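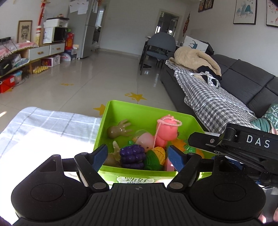

Wait until they can fold a fitted sheet, a reader wrote after I announced I was going to the Ditach open day, and then call me. Well, I went on Sunday, and I have to report that the fitted sheet is safe for now!

Ditach has its workshop behind the old Antoniuk mill, and the visit runs a good deal longer than the brochure promises, mostly thanks to people like me who keep asking things. We began with coffee and a talk on tidying up, the chore the whole place is built around.

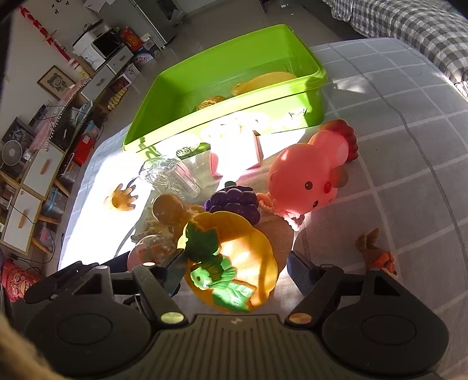
Toys came up over and over in that talk, and I can see why. A plate is a plate, more or less, but a child's toys come in every shape there is, some soft, some slippery, and a hand that can put those away could probably manage my kitchen drawer too. The team keeps a tally on the wall by the coffee urn. Of 1,890 tries at putting something away last month, 1,812 ended with the thing in its box. I thought that was splendid until our guide mentioned the time (about 70 seconds for a single toy, on a slow day).
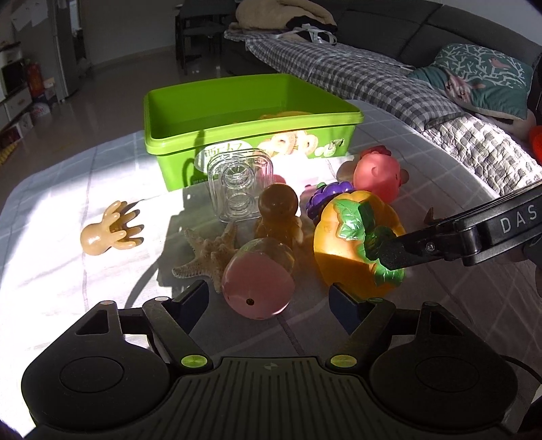
So would I buy one for the house yet? I'd wait a few years, and I'd want it to pick up its pace and cope with stairs.

After lunch we moved on to the shop-floor side, where a machine they call Erka was filling small orders from a shelf, and doing it very nicely as long as the cartons were all one size.

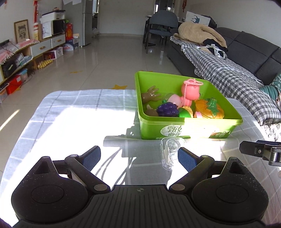 Jema, the older machine next door, sorts laundry by color and had a good long think over a striped sock. We stood there for 15 minutes, quite happily, and missed the first bus home. Tours start up again in June, and do bring a sweater, as the hall is drafty.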